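Putting a Fresh Pillowcase on a Big Pillow

I put off changing the pillowcases longer than I'd like to admit, mostly on account of the big pillow, the one that fights back. If you have one like it, pour yourself a coffee and we'll go through it together. It takes me 2 minutes now, and it used to take 7 (plus some grumbling!).

Start by giving the bare pillow a good shake and a few pats on both sides, then lay it flat on the bed. Turn the clean case inside out, reach in until your hands are in the two far corners, and take hold of the pillow's short end through the cloth. Now let the case roll down over the pillow, right side out, a little at a time.
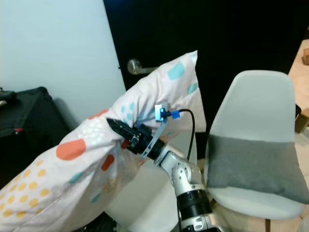

Once the case is most of the way down, stand the pillow on its closed end and let its weight do some of the work. Pinch the cloth near the middle, give it a gentle tug, and go around to the other side and do the same. Dotted cases are my favorites for this, and I bought two more from the Wasberg sale last February. Spots hide small creases beautifully, so you can stop fussing sooner than you would with plain white.

Next come the corners. Feel for each one from the outside and work the filling into it with your fingertips, pushing from the middle of the pillow outward. If you hit a hard lump, squeeze it and roll it between your hands until it loosens up.

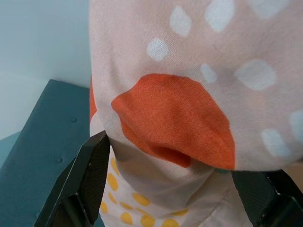

Go easy on thin fabric, and grab a good handful when you pull so the strain isn't all on one seam. Tuck the open end in, smooth the top with the flat of your hand, and set the pillow back against the headboard with the opening facing away from the door, the way my family always did it.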